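The Lodger on the Hill Road

My aunt left me the house at Irnel and, along with it, the lodger.

I should say straight off that I didn't know about the lodger. The solicitor's letter had the house in it, and the strip of garden that goes down to the ferry slip, and a piano with 13 dead keys (somebody had listed them, I suppose so I couldn't complain). It said nothing at all about a voice in the back bedroom.

I got there in August, in the sort of heat that makes a bus smell of crisps. The Fliltora ferry was tied up with its engine off and the man on the ramp told me it would go when it went, so I sat on my suitcase for 90 minutes and ate a peach, and by the time I'd got across and dragged everything up the hill I was in no mood for anything supernatural. I let myself in. I put the kettle on. And from the top of the stairs a woman's voice said, very clearly, that the wind was south-westerly and would be backing south.

Well, I did what anybody would do. I took the bread knife and went up.

The back bedroom had a bed in it with no mattress, a chair, a computer on the floor under the window, and a pair of speakers with the fabric worn off. The voice was coming out of the speakers. It told me the pressure at Saltero. It told me the sea was slight. Then it went quiet, and I stood there with the knife and the fan went round and round in the box like a small animal turning over in its sleep.

I rang my mother, obviously. She said oh, that, as if I'd asked about a stain. My uncle had been a great one for the weather. He'd gone out on the boats for years and when he stopped going out he couldn't stop listening, and at some point in the year 2000 he'd set up the machine to read him the forecast, morning and evening. He hadn't wanted one of the voices it came with. He'd sat my aunt down for most of one winter and had her say all the words. North, north-east, backing, veering, rough, very rough, good, moderate, poor. All the numbers. All the places, from Saltero right round to Setiawan Point, where I don't think any boat from Irnel has ever had cause to go.

And then he'd died, and she hadn't turned it off. And then she'd died, and it seemed there'd been no one left to do it.

So I lived with my aunt's voice that summer. I'd come to sell the place, you understand – I had a list, and a roll of bin bags, and a woman in town who was going to come and measure. But you can't very well bag up a room while somebody's talking in it. I did the kitchen. I did the shed. I did the cupboard under the stairs, where I found 736 matchboxes, all empty, all in old biscuit tins (I counted them because it was raining and because I wanted to tell someone, and then I couldn't think who). Every morning at six she told me what the sea was up to, and every evening at six she told me again, and in between I caught myself saving things up. I'd come in and call up the stairs that the figs were ready. I'd tell her what the butcher had said.

She never answered, naturally. She wasn't that sort of lodger.

What I noticed, after a couple of weeks, was that she sounded different on different words. Most of them were flat, the way you'd read out a shopping list. But on 'poor' there was a bit of a laugh in it, you could hear her trying to keep it down, and on 'Setiawan' she had a cold. 'Moderate' had a door closing behind it. I started to listen out for it, that door. I'd worked out it must be the one at the bottom of the stairs, the one that sticks, so that was him, forty-odd years old and coming in from somewhere with his boots on, twice a day, any day the sea was moderate.

I cancelled the woman with the measuring tape. I said I had a cold. Then I felt bad and had to pretend to have one all over the village.

The storm came at the end of the month. She'd said it would. Very rough, she said, poor, and there was the laugh, and then gale force, which I'd never heard her say before, in a tight careful voice like a girl made to read in church. I got the shutters in. I put the pans under the places where you put pans. Some time after midnight there was a bang I felt in my teeth, and all the lights in the hill road went out, and when they came back on in the morning I lay in bed and waited for six o'clock and six o'clock came and went by.

I didn't go up. I had my coffee on the step and looked at the sea. It was a mess, all brown, with a whole tree in it. I thought, moderate. I thought, no, rough still, going moderate later, and the wind's going round to the west. And I was right, too, it did go round, just after I'd pegged the sheets out.

There's a man in the next village who does televisions. I carried the thing down the hill in my arms like a calf, and got the bus with it on my knees, and he laid it on his bench and got the side off. He asked me what was on it that was so important. I said the weather. He looked at me, and he looked out of his window, where there was plenty of it, and he said he'd see what he could do but it might be a week.

I said that was fine. I walked home the long way, by the slip. The ferry was in and the man on the ramp asked me, not very seriously, what I thought of it out there.

South-westerly, I told him. Backing south.

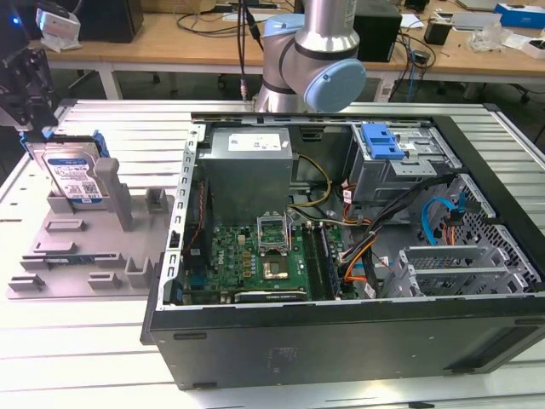

The lodger with the side off.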